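Section 4: Filling the ten-compartment tray

This section covers folding socks and loading them into the Clasero ten-compartment drawer tray. If you have the shallow tray (part 913) or the divider set for wide drawers (part 989), the folding steps are the same, but the layout in step 7 is different. See the sheet packed with those parts.

Before you start

You will need:
The tray, unfolded and with all dividers seated (see Section 3)
Clean, fully dry socks, matched in pairs
A flat surface at least twice as long as the tray

A table with a cloth on it works better than a bare one. Socks slide on a bare surface and the folds come out uneven. Beds are too soft for folding and will give you a loose roll.

Note: Wash new socks once before storing them. Dark dyes can mark pale socks in the next compartment.

Preparing the tray

1. Set the tray on the table with one short side facing you. You should have two columns of five compartments.

2. Press each divider down at both ends. A divider that lifts will catch on the fabric when you take a pair out.

3. Leave room in front of the tray to lay a sock out at full length. Keep unfolded pairs off to the side.

Folding a pair

4. Lay the first sock flat with the toe toward you and the opening toward the tray. Smooth it with the side of your hand, starting at the heel. Place the second sock on top, heel over heel.

Long ribbed socks tend to twist when they are laid down. Hold the cuff and pull lightly on the toe until the ribs run straight. Do this before you place the second sock, as a twist in the bottom one is hard to fix later. 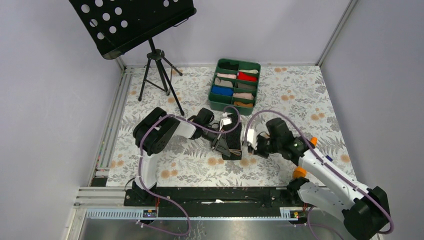
5. Fold or roll the pair from the toe up to the cuff. Keep the edges even. For ankle socks, fold in half once and then in half again. For knee socks, fold in thirds first, then roll.

6. Tuck the loose end under. If you like to turn one cuff over the whole bundle, turn only the outer cuff and do not stretch it past the heel.

Caution: Turning the cuff over thick or wool socks wears out the elastic. Use the plain roll for these.

Loading the compartments

7. Start at the back and work toward the front, one pair to each compartment. Put the folded edge up so that the pair can be lifted out without opening it.

8. Leave one compartment empty at the front. It gives you a place for the pair now in the wash, and the tray is easier to carry with a little slack in it.

9. Check the height. Nothing should stand above the rim by more than the width of a finger. If a pair sits too high, take it out and fold it again more tightly – pushing it down will bow the dividers.

Note: You can arrange colors any way you want. Mixed colors are easy to tell apart from above. If most of your socks are black or gray, sort them by length or thickness instead and give each kind its own column.

Placing the tray in the drawer

10. Lift the tray with both hands, one under each long side. Do not lift it by the dividers.

11. Lower it into the drawer, back end first, and slide it until it touches the rear panel. Close the drawer slowly the first time to check for rubbing.

Caution: Do not stack a second tray on top of a loaded one. The walls are not made to carry weight.

Common problems

Pairs open up in the tray. The roll is too loose, or the compartment is too wide for thin socks. Put two thin pairs in one compartment.

The tray slides when the drawer is opened. Fit the non-slip strips (part 337) to the underside, one near each short end. Wipe the tray bottom first and let it dry.

The tray leans to one side. Look for a divider that has come out of its slot. Empty that column, reseat the divider and load the column again.

For tights, scarves and underwear, continue to Section 5.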